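Gadlow opens up its grip planner after a long winter of kitchen tools

Anyone who has watched a robot arm try to pick up a soup ladle will know the feeling of wanting to reach through the glass and help. The small team at Gadlow, the software outfit on the upper floor of the old Rorwood printing works, has spent the better part of the winter on that very problem, and on Wednesday it put out the first public release of Coven, its planning and perception package for two-armed work with everyday household things.

Coven takes in camera views from the wrists and the head, works out where the handles are, and plans a path for both arms at once so that they don't get in each other's way. That last bit sounds simple enough, but it has been the bulk of the labour. Earlier versions treated each arm as its own little kingdom and only checked for collisions at the end, and the result was a good deal of stopping, backing up and starting over. The new planner works on the pair together from the first step, and it will happily leave one arm parked if the job only calls for one.

"We kept writing clever rules about when the second hand should help, and the rules kept being wrong," said Eduardo Garcia, who leads the planning side and has been with the firm since it was three people and a borrowed kettle. "In the end we went back and looked at what people do with their own hands. Quite often the left hand just waits nearby, and that's a perfectly good plan. So now the software is allowed to wait as well."

The learned parts of the package were trained on 2819 recorded demonstrations, nearly all of them done by people holding the grippers themselves and carrying out the task at an ordinary pace. Gadlow settled on this approach after a frustrating autumn of steering the arms by remote control, which gave tidy recordings but slow and rather stiff ones, with none of the small corrections a person makes without thinking. Of the full set, 1517 demonstrations deal with long-handled utensils such as whisks, spatulas and serving spoons, and the rest are a mixed bag of cups, lids, cloths and small boxes.

Utensils got the lion's share for a reason that will be familiar to anybody in the field. A whisk is a miserable thing for a camera. The wires are thin, they catch the light differently from every angle, and the background shows straight through them, so a depth sensor will often decide that there's nothing there at all. Coven gets by with a new module, which the team calls the handle finder, that gives up on the wires early and looks for the long solid part, then guesses at the direction of the rest. Stands and hooks make things harder again, as the planner has to leave room around them while still coming in close enough to be useful. 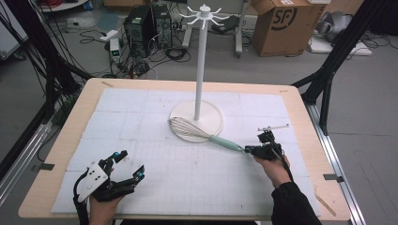 The tooling around all this may prove as popular as the planner. The release comes with a playback viewer that lines up the head and wrist cameras on one timeline, along with a sorting tool that flags recordings where the streams have drifted apart. Garcia is rather proud of the sorter, which he wrote over a couple of rainy weekends, and which found 206 recordings with bad timing that had slipped past everybody's eyes. Those were thrown out and redone before the final round of training, and he believes the jump in quality that followed owed more to the clean-up than to any change in the model. (He says this cheerfully, though he did admit it was a little hard on the people who had been changing the model.)

There are rough edges, and the release notes are quite frank about them. Glass is still hit and miss. Anything soft that hangs down, like a tea towel over a hook, tends to confuse the planner's idea of where it's safe to move, and the suggested workaround is to slow the arms right down. Calibration between the head and wrist views has to be redone if a camera is bumped, and the present routine for that is a bit of a chore - the team is hoping to have a shorter one ready by March.

The first outside user is Figueiredo, a maker of kitchenware that wants to try the software for sorting returned goods, where the mix of shapes changes by the hour and a fixed program is of little use. The two firms have agreed on a trial of 3000 picks, with the logs to be shared both ways and a written account of the failures to be published at the finish. Gadlow says it would welcome hearing from other workshops and labs with odd-shaped things to handle, and particularly from anyone whose cupboards have beaten their current system.

The planner, the viewer and the sorter can all be downloaded from Gadlow's site now, and a smaller sample of the demonstrations is included so that newcomers have something to play back on their first afternoon. The full set will follow once the labels have been checked over a second time.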